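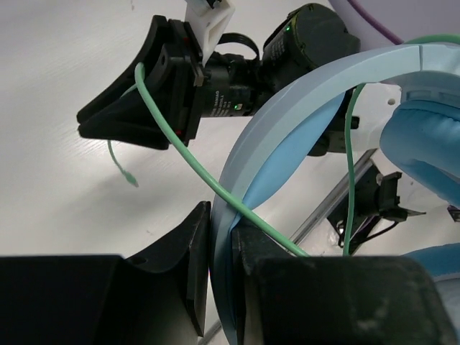

Vue poignet, tâche casque + câble. Arceau entre les doigts, câble vert côté second bras.

Cahier de labo, 13 mars 2019
Sujet : Terero, suivi de câble et arbitrage entre les deux bras

Repris la branche de planification après la fusion du module de perception. Objectif du jour : obtenir une estimation du câble assez stable pour que le planificateur n'ait plus à demander une nouvelle vue à chaque pas. Le casque lui-même ne pose pas de difficulté, le modèle rigide par morceaux (arceau, deux coques) suffit tant que les charnières restent figées dans l'état.

Segmentation. Le masque couleur sépare correctement le vert menthe du bleu clair sur fond blanc. Il décroche dans les ombres, où la saturation chute. Seuil de saturation abaissé dans la configuration, puis filtrage par largeur locale pour éliminer les bords de coque. Reste le cas du câble qui passe devant l'arceau puis derrière un doigt : le squelette se coupe en deux et le chaînage repart sur le mauvais brin. Ajouté un coût de courbure au raccordement. Les brins candidats sont maintenant classés, avec la liste complète écrite dans le journal.

Le masque du poignet était faux d'un côté. Les doigts étaient retirés d'après le modèle CAO nominal, sans l'ouverture mesurée. Corrigé : lecture de la position au timestamp de l'image, interpolation entre deux trames d'état. À vérifier aussi sur l'autre poignet, pas fait.

Rejeu hors ligne sur le lot Brineck, 3208 images. 101 ruptures de chaînage avant modification, 9 après. Sur ces 9, 7 viennent d'une occultation par un doigt, les autres d'un croisement du câble avec lui-même. Pas de régression visible sur la pose de l'arceau.

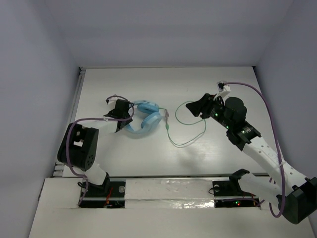

Colleen Sawatzky objecte que le nombre de ruptures ne dit rien de l'ordre des brins : un chaînage continu peut être faux d'un bout à l'autre après un croisement, et le planificateur le prendra sans broncher. Elle demande une métrique d'ordre avant toute fusion dans la branche principale.

Objection retenue. Le score actuel ne pénalise pas une permutation au croisement. Pour l'évaluer il faut annoter les croisements dessus/dessous, au moins sur le sous-ensemble à boucles larges. La vue fixe sert de référence : elle voit la bobine étalée sur la table, la vue poignet n'en voit que des segments. La projection de l'une dans l'autre dépend de l'étalonnage main-œil, dont le résidu est encore celui de l'ancien montage.

Arbitrage des bras. Le verrou d'espace de travail de Boychuk est pris par volume englobant, donc beaucoup trop tôt. Le bras droit attend alors que sa trajectoire vers le câble est libre. Remplacé par un test sur les volumes balayés, échantillonnés le long du chemin. Temps de calcul acceptable en simulation. Cas non traité : le brin tendu entre les deux pinces, que le test ne connaît pas. Provisoirement, capsule rigide entre les deux points de prise, marge en paramètre.

Bug annexe dans l'outil de rejeu Irico : les horodatages des deux caméras sont triés avant l'application du décalage d'horloge. Permutations aux frontières de segment. Correctif poussé, test unitaire ajouté.

À faire
- métrique d'ordre, avec annotation des croisements
- masque des doigts sur le second poignet
- refaire l'étalonnage main-œil, archiver l'ancien fichier
- exposer la marge de capsule dans la configuration, aujourd'hui en dur
- relancer le lot complet avec la nouvelle métrique

La version gelée est prévue en mai. Pas de fusion d'ici là sans le point 1.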